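5.2 Does floor color change how people judge cleanliness?

The claim that light floors make a room look cleaner is repeated so often in facilities guides that few authors bother to cite it. Where a source is given, it usually leads back to Nakajima and Takagi, whose survey asked 66 office workers to rate two break rooms. The rooms differed in floor color, but they also differed in window area and in the hour at which they were rated, and we do not see how the three can be pulled apart after the fact.

Pitkänen's later work is more careful. Her 3,029 ratings were collected in one building at Sulitham, at the same hour each morning. Even so, the reported effect of floor color shrinks to almost nothing once the raters who had seen the cleaning schedule are dropped. Uchida reads this as a weak effect. We would call it no effect – or at least none that a building manager should spend money on.

Our own ratings, gathered in November at the Zerkow site, point the same way. Raters gave beige tile (Figure 4) and dark gray tile nearly the same scores.

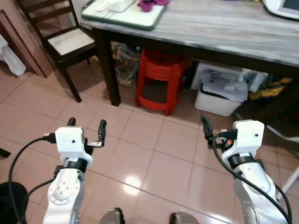
Figure 4. Beige floor tile.

What did move the scores was smell. A room mopped with a scented product was rated cleaner on either tile, whatever the dust samples said. Murakami has argued that smell and color work together, with pale floors making the scent more believable. Our data give that idea little support, and with only 20 raters per condition we would not lean on them to rule it out either.

It remains possible that color matters in homes, where people choose their own floors and may defend the choice. None of the studies reviewed in this section tested that.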